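Furnolby Single Duvet, All-Season Weight: Long-Term Review

Reviewed by Nazma Samarakoon

The Furnolby is a synthetic duvet in the middle of the price range. I bought one at full price and slept under it from late winter until November, with the window open a hand's width on most nights. Notes on washing come from Satish Kurup, who put a second one through a shared laundry.

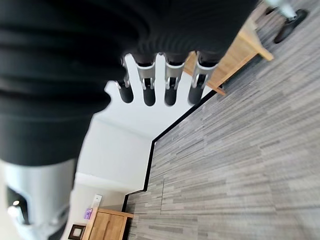
Photo: Padmavathi Kulkarni

Construction first. The shell is a plain cotton weave, closed with a double row of stitching on all four sides. The filling is hollow polyester fibre held in sewn-through squares. Sewn-through squares are cheap to make and leave a thin line at each seam where there is very little filling. On a warm night this makes no difference. On a cold one I could feel the seams across my shins. The Suvarna, which I reviewed last year, uses walled boxes and does not have this fault, but it costs a good deal more and takes longer to dry.

The maker's leaflet gives the filling weight as 1,082 grams. Mine weighed slightly over that on a parcel scale, shell included, so I take the printed figure to mean the whole article. Furnolby should say so. Anyone comparing it with the Grurnside on paper will otherwise be comparing two different quantities, as Grurnside prints the filling alone.

Warmth is adequate for a heated bedroom. I added a blanket when the room fell below the point at which I would normally shut the window. Moisture is handled less well. After a close night the inside of the cover felt clammy by about 5 a.m., and it needed a full airing before the bed was made again.

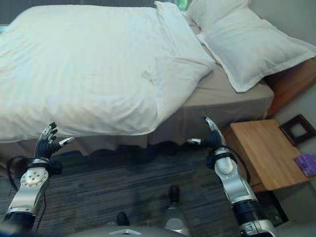 Drape is where cheap synthetic duvets usually fail, and the Furnolby does better than I expected. The filling is soft enough to follow the body, and it does not spring up when you turn over. A thick duvet also has to fold without a fight. A white one turned back on itself along one side, with the fitted sheet left showing, makes a rounded fold of the kind I look for; stiff filling gives a sharp ridge that falls open again. The Furnolby kept its fold through the day. The Multer, tested under the same cover, did not.

Size is generous for a single. The overhang was enough to reach past a deep mattress on both sides, but on a low bed the edge will come close to the floor. Check the drop before ordering. There are corner loops, and they are sewn into the seam, so they will take a proper tug.

Washing: the label allows 60 degrees. Satish ran 4 cycles in a large drum with a short spin. The filling shifted towards two corners after the first and had to be worked back by hand. Later washes were better. Drying took most of an afternoon on low heat. A domestic machine will take it, but only just, and I would not put anything else in with it.
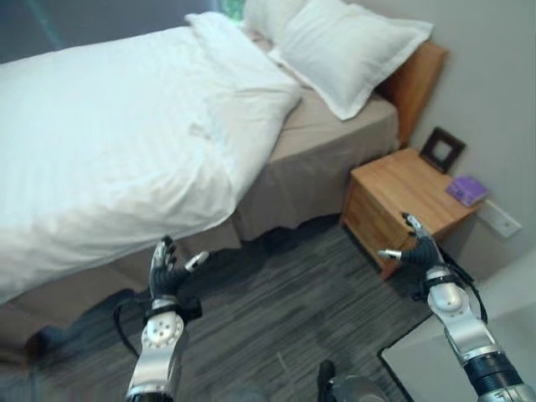

Single bed with white duvet and two pillows.

Faults on my sample: one loose thread at the foot, trimmed, no further trouble. The carry bag zip broke in the first month. The bag was replaced on request, without argument, though the second zip is the same type.

Rating: 7 out of 10. Buy it for a spare room or a well-heated main bedroom. For an unheated room, pay the difference and get the Suvarna.

Corrections and questions: write to Ye-rin Choo at the reviews desk. © All text and photographs remain with their authors. Back to top

We use cookies to remember your settings and count visits. Accept | Manage choices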